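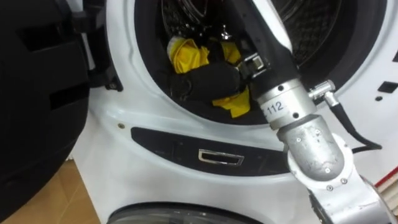 **Dondcombe, 15 mai 2024** – Plestex ouvre sa laverie de quartier Nel au rez-de-chaussée de l'ancienne halle Esto. 276 m², libre-service, tous les jours de 7 h à 22 h. Machines à chargement frontal, carrosserie blanche, grande porte noire qui s'ouvre en grand, tambour en inox perforé : une serviette ou un vêtement, comme le tissu jaune en boule dans le tambour, y entre sans forcer. Paiement par carte ou par jeton, jetons en vente à l'entrée.

## Ce qui change pour les habitants

Plus de laverie à Dondcombe depuis la fermeture de celle de la gare. 1670 foyers dans le périmètre, beaucoup de petits logements sans arrivée d'eau pour une machine. Cycle court en 30 minutes, cycle coton à 60 degrés pour le linge de maison. Lessive non fournie – chacun apporte la sienne.

Table de pliage, bancs, prises pour les téléphones. Entrée de plain pied côté cour.

## La suite

Un service de dépôt (linge lavé, séché, plié) démarrera en septembre. Les tarifs seront affiché sur place et en mairie avant l'été. Les draps et housses de couette seront acceptés, pas les tapis.

## Contact presse

Plestex, service communication, halle Esto, Dondcombe. Visites pour la presse locale possibles le matin, sur demande. Visuels disponibles au même endroit.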